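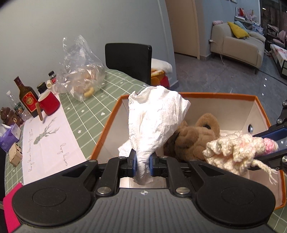

White cloth over the open box, crocheted piece in the second gripper.

Home Notebook Packing Archive

20 February 2022

Soft goods again, hand grippers at the table. Kelly Bunting and I split the time. The point of all this is the packing cell at Hebden, which already does cartons and can't do anything that flops. Until it can, the recordings come from us.

Total is at 1,650 usable runs. Target before the April review is 3,000-odd, but Sheila Sowerby wants variety more than volume, so I've stopped chasing the number.

Notes on handling:
Cloth is easy to pinch and hard to place. Pick it near a corner and it fans out over the jaws. Crochet is worse — loops catch on the fingertips. Open wide, back straight out, don't twist.

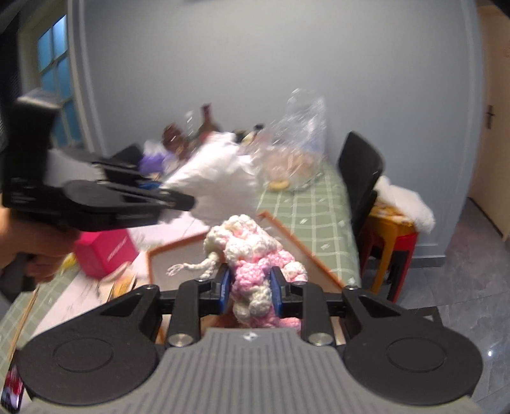
With two people you have to say out loud who is going first. Kelly wants this written into the sheet and I agree. We lost 19 runs last week to both of us reaching for the same item.

Wrists: mine is sore after an hour. Swapping at 40 minutes from now on.

Asked Sheila again what happens to the Hebden packers. Her answer: 3 of them move to checking and clearing jams, same pay band, training at Venavdale first. The evening shift isn't settled. Kelly packed there for two years and says checking is lighter on the back but you stand still longer and talk less. She also wants the packers to have a go with the grippers, as they fold differently from us. Put that to Sheila in writing.

To do: new finger pads from Sorkum, update the Plakenex label list.

Comments (3)

K. Bunting: It was 40 minutes with a break. Put the break in.

S. Sowerby: Got your note about the packers. Will ask their lead.

K. Bunting: Pads ordered.

Recent entries
Carton corners, second try
Plakenex labels: what we call things
Hebden visit, evening shift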